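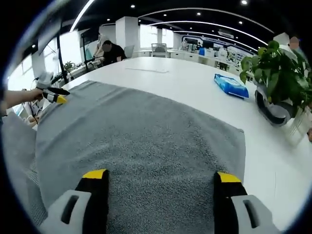 4 min read

I got to the Brater a little before six in the morning and went to the wrong door, naturally. The head of laundry had told me "around the back, follow the smell," and I had followed the smell straight into the bakery. A very nice man gave me a roll and pointed me down the hill.

She was already folding when I walked in. She asked me not to use her name ("my sisters will never let me hear the end of it"), so you'll have to picture a tall woman in clogs who talks fast and folds faster. She has worked in the laundry at this hotel in Drurmont for 38 years, and I wanted to talk to her after staying there last fall and coming home mad at every towel I own.

"People say that to me all the time," she said. "They want to know what we buy. We buy regular towels! Cotton, medium weight, nothing special. You could get them anywhere. What you can't get is my dryer."

The hotel has 94 rooms, plus the little swimming beach on Lake Shemweta, and the beach is the part that makes her sigh. Guests take the bath towels down there even though there's a stack of striped ones by the door for exactly that. They come back full of sand.

"Sand is worse than makeup," she told me. "Makeup I can talk to. Sand just moves into the machine and lives there." She shakes every beach towel out over the railing by hand before it goes anywhere near a washer, and in July that's pretty much her whole morning.

I asked what the rest of us are doing wrong at home, and she put down the pillowcase she was holding. I think she'd been waiting for this one.

"Too much soap. Every single person. You fill the cap up to the top because the cap is there. Half of that! Less than half, if your water is soft. You feel a towel that's gone stiff like a board, and you think it's old, and it isn't old, it's full of soap."

And fabric softener?

"No." Then, after a while: "On a towel, no. On your own shirts you can do what you like, I'm not the police."

Her fix for a stiff towel is a hot wash with no detergent at all and a cup of plain white vinegar, then a second rinse. I've tried it since, on the blue set my aunt gave us, and I'm sorry to report that they're lovely now and I threw out two of them last spring for no reason.

The big washers are Bulesitz machines, and they were put in before she started. One of them has a door that has to be closed with a hip. She showed me the hip. There was talk a few years back of replacing the lot and she fought it pretty hard, going up to the office with a folder of repair bills to show how small they were. She got new belts and a new floor drain instead, and she's still pleased about the floor drain. I got to see the floor drain!

We had coffee at the folding table around eight, when the first breakfast napkins came down. I asked her what she'd learned from all this time with other people's sheets, and she laughed at me, which I deserved.

"You learn who's on vacation and who's hiding from something," she said. "No, I'm kidding. You learn what red wine looks like on the second day. You want it on the first day, call down! We don't care. We would much rather you call."

Her other advice, in the order she gave it to me: wash new towels before you use them, and wash them alone. Don't pack the drum. Clean the lint screen every load and wash it with a brush now and then. Take things out while they still feel a tiny bit damp and give them one good snap. She snapped one to show me and it went off like a firecracker.

She folds in thirds the long way, then in half, then in half again, so the edges are tucked in and the shelf looks neat from the front. I tried a few. She was kind about it, and when she thought I was busy with my recorder she took them off the pile and did them over.

They did a full inventory in October and the towel count came to 563, which made her happy because it was higher than the year before. (People steal them, yes. People also mail them back, sometimes with a note.) The worn ones get cut up for the kitchen and the boat shed, and a few go to the animal shelter in town.

Was she thinking about retiring? She made a face. "Everybody asks me if I'll make it to 40 years. I'd like to see that dryer retire first." Then the bell on the linen chute went, and a whole floor's worth of sheets came down at once, and she waved me out of the way with a pillowcase. I walked back up past the bakery and got another roll.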